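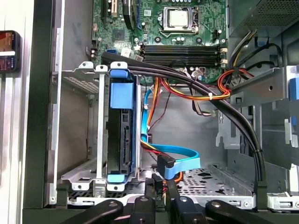 Man-sik Ahn meint, ich soll endlich aufhören, neue Wörter auf Karteikarten zu schreiben, er habe damit drei Jahre verloren und könne bis heute kein Brot bestellen, ohne zu schwitzen. Das hat er unter meinen letzten Eintrag geschrieben, und ich habe lange darüber nachgedacht.

Ich lerne Deutsch seit dem Winter, in dem ich nach Rotley gezogen bin. In meinem Kasten liegen jetzt 1092 Karten. Bei den Verben bin ich ziemlich sicher, bei den Artikeln leider nicht. Warum heißt es der Löffel, die Gabel und das Messer? Meine Lehrerin Olesia Sydorenko hat auf diese Frage nur gelächelt und mir 40 weitere Substantive gegeben.

Trotzdem möchte ich meine Karten verteidigen. Ich schreibe auf jede Karte einen ganzen Satz, den ich selber gehört habe, zum Beispiel im Bus oder beim Bäcker. Auf Karte 73 steht: „Das kann ja heiter werden.“ Ich habe diesen Satz zuerst ganz falsch verstanden und mich gefreut, denn heiter ist doch etwas Schönes.

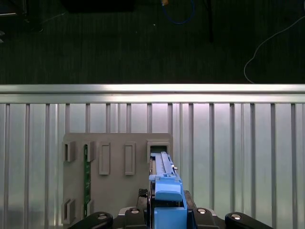 Solche Sätze findet man in keinem Lehrbuch, zumindest nicht in meinem. Die kleinen Wörter darin, also ja, doch, mal und halt, sind für mich das Schwerste. Kha Thân benutzt sie schon ganz natürlich, und ich beneide ihre Sprache sehr. Wenn ich selbst „mal“ sage, klingt es immer ein bisschen wie eine Rechenaufgabe.

Im Juni ist die mündliche Prüfung. Bis dahin will ich jeden Abend zehn Minuten laut sprechen, auch allein in der Küche, und die Karten bleiben morgens für die Fahrt. Man-sik, wenn du das liest: Wir können gern zusammen Brot bestellen gehen. Ich nehme ein halbes Roggenbrot, geschnitten.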